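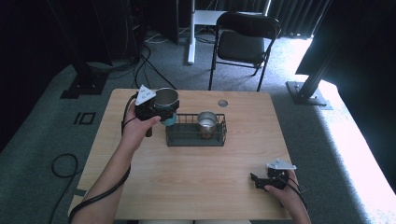

Two cups, one wire basket, and a gripper in each hand. My desk, more or less, since March.

I used to pack cups. I mention it because people at parties assume I have some sort of degree now, and I let them, up to the point where they ask a follow-up question.

Verbruggen, for those who haven't been reading along, is a kitchenware returns and repacking business with a very large shed and a very small car park. Things come back, we look at them, we decide if they can be sold again, and we put them in baskets. For 13 years the "we" in that sentence was a row of people at benches with the radio on. Then management went to a trade fair and came home with a contract from an outfit called Stoltesia, and the word "we" got complicated.

The project is called Avo. There was a naming competition and I'm told this was the best entry, so I would love to have seen the others. Avo is meant to take over the dull end of the packing line, and to do that it has to be shown how a person does it. Hence the grippers. You hold one in each hand, you squeeze, the jaws close on the cup, and you put the cup where it goes. Every wobble gets recorded. Then you take the cup out and do it again, and the next one is supposed to look like a natural movement as well, even though by mid-morning there is nothing natural left in you.

The first thing you learn is that you have been relying on your fingers a great deal. I could once pick up a steel cup, check the rim, turn it over and set it down while discussing somebody's divorce. With the grippers I was like a toddler in oven gloves. I dropped so many on my first day that one of the engineers quietly moved a mat under my side of the table. It took me 9 days to get a cup into a basket without clanging it on the edge, and I was prouder of that than of my driving test.

The second thing is the cables. They run down your arm and off the table, and you develop a sort of waiter's shuffle to keep clear of them. I've caught myself doing it in the supermarket.

What has changed for the rest of the shed is harder to be funny about. There were 5 of us picked to do the recordings, and everyone else stayed on the benches. We got a carpet, curtains and a small rise in pay. They got a memo. The memo said that no jobs were at risk "at this stage", and if you want to watch a canteen go quiet, put "at this stage" in a memo. A couple of people I'd shared a bench with for years stopped asking how my day was. I don't blame them. I'd have wondered too, if somebody from my row had gone off behind a curtain to teach a machine my job.

To be fair to the firm (it pains me), no one has been let go so far. The night shift has shrunk through people leaving and not being replaced, and the ones who stayed have mostly been glad to see the back of nights. We've been promised training on Irano, which is the software that will tell us when Avo has got stuck. I've seen one demonstration. It got stuck.

Our target is 700 good recordings a week between us, and "good" is decided by someone who isn't in the room. A recording can be thrown out if you hesitate. It can also be thrown out if you go too fast. I had one rejected with the comment "hand unsure", which I've thought about more than is healthy.

I'm fonder of the job than I expected to be. It's quiet, my back has stopped hurting - the bench was murder on it - and there is some satisfaction in finding out how much skill went into work that was always listed on the rota as unskilled. I raised that with my manager when we talked about the pay rise. She wrote it down. I'll let you know if anything comes of it.

Next week we move on to lids.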